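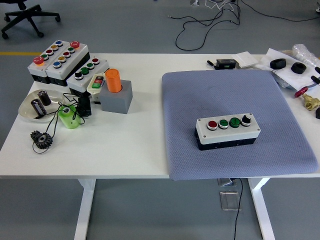

Derek Naylor
Data Collection Lead, Herora

Minutes, demonstration review, June
Present: S. Lambert, A. Awan, L. Haworth, D. Naylor (minutes). Apologies: D. Holroyd.

1. Previous minutes accepted. Item 4 carried over.

2. Button task. Awan reported 95 demonstrations recorded on the four-operator control box, set on the quilted mat. Red and green presses are well covered. The selector switch is thin: 10 usable examples. Lambert asked that the two green buttons be labeled separately, by position from the left. Agreed.

3. Desk layout. The boxes with the red mushroom stops stay at the back left as distractors. Haworth wants the cable and the green spool kept in place for the next batch, with the capacitor dish moved between takes. Awan to log each layout by number.

4. Valve task. Red handwheel not yet started. Lambert proposed quarter turns only. Left open until Holroyd is back.

5. Labels. Over 3 hours of recordings wait for review at Wastora. Haworth to send the revised label sheet before the next upload. Failed presses are to be kept and tagged.

Actions
Awan: selector switch batch, layout log.
Haworth: label sheet.
Naylor: ask Holroyd about item 4.

Next meeting 2 p.m., same room.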